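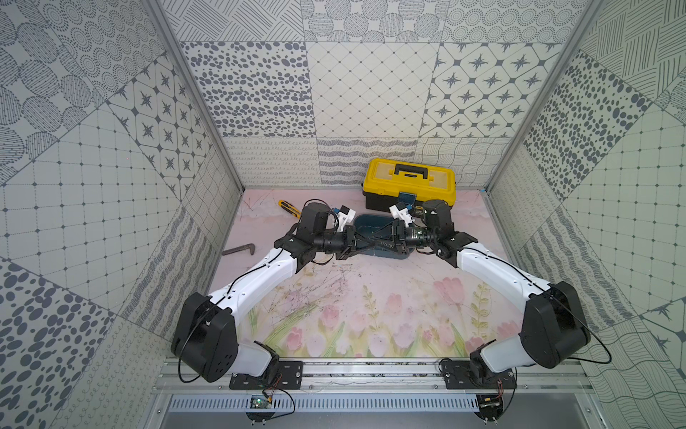
Toolbox and small parts check – June

Filled in by Ye-ji Sung, Monday, started at 3 in the afternoon

I went through the list in the usual order and typed my comments straight in, so forgive the rambling. OK means I'm happy with it, FIX means somebody needs to do something, and LOOK AGAIN means I'm not sure and would like a second opinion.

1. Toolbox lid and handle – OK
Yellow lid, black handle, our old friend. I picked it up fully loaded and walked it to the door and back and nothing creaked. Min-kyu Kwak asked if we should get a second one. I'd love that, but let's empty out the junk in this one first!

2. Toolbox label – OK
The blue tag is still there, near the front. Please leave it there, it's how I find the right line in the Dremholm log.

3. Utility knife – FIX
I know it's handy to have it lying out, but the blade goes all the way in whenever you put the knife down, even if you're coming right back. Slider back, then down on the table. I also want a fresh blade in it before Friday (spares are in the drawer, old ones go in the blade tin and never in the trash).

4. Hex key – OK
No rounding on the corners that I could feel. It lives in the toolbox, by the way, and I'd like to see it get home at the end of the day.

5. Nails in the tray – LOOK AGAIN
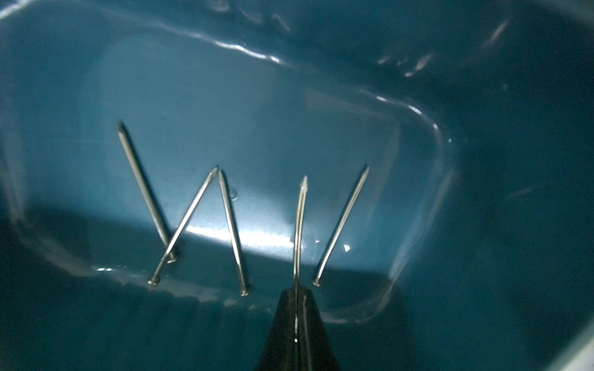
Item 5: nails in the clear tray, points all toward the same side.

Points facing one way is what we agreed on, so thank you to whoever did that. What bugs me is the color. A couple of the shanks look brownish in places and I can't decide if it's rust or just the light in there. Su-bin Tak, could you rub one with a dry cloth and write down what comes off? If it's rust, pull it. Crossed nails in the tray don't bother me as long as you can pick one up by the head.

6. Loose nails on the work surface – FIX
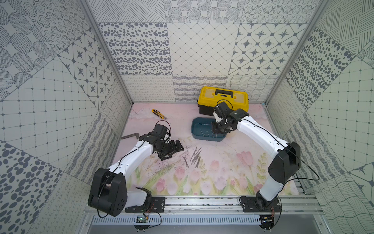 Item 6: nail pile in front of the tray, knife and hex key off to the left.

Same comment as last time, I'm afraid. Nails go in a tray or in the box. A pile on the tulip print is really easy to miss when you're leaning over to grab something, and I've had one in the side of my hand already – not fun. Use the magnet if you don't feel like picking.

7. Surface condition – FIX (small)
Faint scratches, which I can live with. The thin dark bits of debris I can't, so brush them into a dustpan, please, no sweeping with your bare palm.

8. First aid kit – OK
Bandages topped up to 19. Tweezers are back, thanks Jong-dae Nam.

Still open: 3, 5, 6 and 7. Da-eun Min has the next check and gets my clipboard, pen included.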